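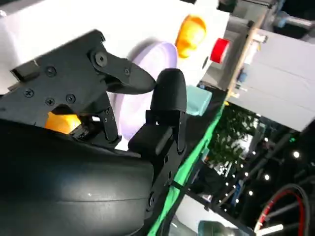

Can a crime movie work if the audience knows who did it from the first scene?

It can, as long as there's something else left to worry about, like whether the person will get caught or whether someone they love will find out. My short film gives away the thief before the title comes up, and most people who watched it stayed interested, although a few of them had complaints that I'll get to.

Putwood: Making a Short Crime Film With the Secret Up Front
Final project report, Film Writing and Production, Drernell College

I've loved crime movies since I was way too young to be watching them (sorry, Mom), and what always got me was the part where somebody in the family knows something and has to sit through dinner anyway. So when we were told to pick a story problem and make a short around it, I picked that one! My question was whether you could take the mystery out of a crime story and still have tension left over.

Putwood is the name of the film and also of the little town in it. A woman who runs the office at a lumber yard has been taking money from the safe to pay her brother's gambling debt. We see her do it in the first shot. The brother gets hired as the yard's night watchman, and then the owner asks him to find the thief. He doesn't know it's her. She doesn't know he's been asked. That's pretty much the whole plot, and I was really happy with it until I had to write the middle.

The first draft ran to 2000 words and almost all of it was talking. People explained things to each other in doorways. My instructor wrote "they both know this already" in the margin of page after page, and she was right. I went back and cut every line where a character told another character something the audience had already seen, and the script got down to 1000 words, so half of it had been explaining. That was a little embarrassing, but it was also the most useful afternoon of the semester.

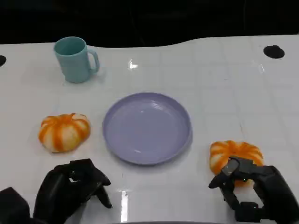 After that cut I had a new problem, because the sister suddenly had almost nothing to say. In the long draft she confessed to a coworker, so you always knew how she felt. Without that scene the actor had to carry it with her face, and I had to learn to leave the camera on her for longer than felt comfortable. My shot list had her in close-up only twice. By the time we wrapped, she was in close-up in every scene, and the brother's big speech plays almost completely over her listening to it.

The budget was 700 dollars, which the department gives to every group. Most of it went on food and on renting the lumber yard office in Clerkwood, where the owner let us in after closing time. I'd planned for a night shoot with a proper light outside the window to look like a street lamp. We ended up with a work light and an orange gel taped over it, and it buzzed so loudly that we had to switch it off for every line of dialogue. If you watch the film closely you'll see the street lamp go out whenever anybody speaks. (I kept telling people it was symbolic.)

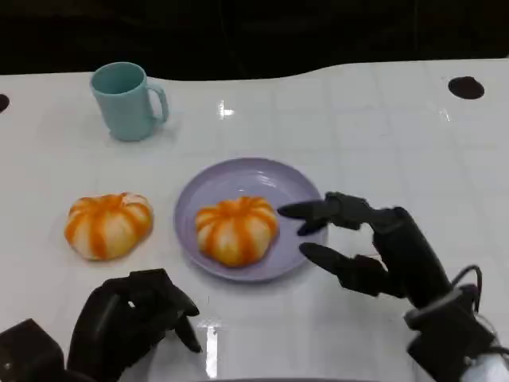
Dorrie Hemphill
Writer and director, second-year Film and Media student

Okay, the edit. I cut the film on a program called Bakos that the college has on the lab computers, and it took me a week to stop hating it. My first assembly was in script order and it just sat there. The scene where the owner gives the brother the job came too late, so for ages you had a thief and nobody looking for her. I moved it up to right after the title and everything behind it got better, even scenes I hadn't touched. The family dinner used to be a bit slow and now people squirm all the way through it.

I also made 2 endings, because I couldn't choose. In the first one the brother finds the envelope in her coat and puts it back without a word. In the second he takes it to the owner and says he took the money himself. I liked the second one more on paper. It's bigger, there's a sacrifice, and the actor was great in it.

We showed the film on a Thursday evening in the small screening room, one ending for each half of the class, with a comment sheet for everyone. I asked when they felt most nervous, when they got bored, and what they thought would happen next after the last shot. The dinner scene was the favorite in both groups, so I felt pretty good about my main question. People wrote things like "I wanted her to just leave the table" and "I kept looking at the coat."

The endings were where I got a surprise. The group that saw the big sacrifice mostly said it was sad and then stopped writing. The group that saw the quiet one filled up the page and argued with each other in the hallway afterward about whether he was protecting her or planning to use it.

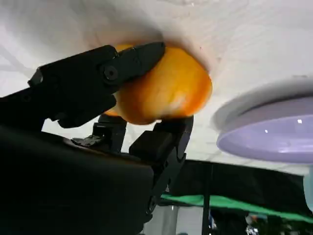 Photo: Drernell College Media Lab

Now for the complaints! Several people thought the owner was too nice, and that they'd have been more scared for the sister if he seemed like a man who could do real harm. I agree. I wrote him as friendly because I didn't want a cartoon bad guy, but I overdid it, and there's a moment where he offers her a raise that kills the tension for a whole scene. Another common note was that the debt isn't clear. You hear about it once, over the buzzing light, and if you miss that line the sister looks like she's stealing for fun.

If I get to do another version, I'd reshoot the raise scene so he's counting the cash while he talks to her, and I'd put the debt into the opening as a phone call we only hear one side of. I'm keeping the envelope ending. I'd also borrow a quieter light.

The script, both cuts and the blank comment sheet are in the department's project folder under Putwood.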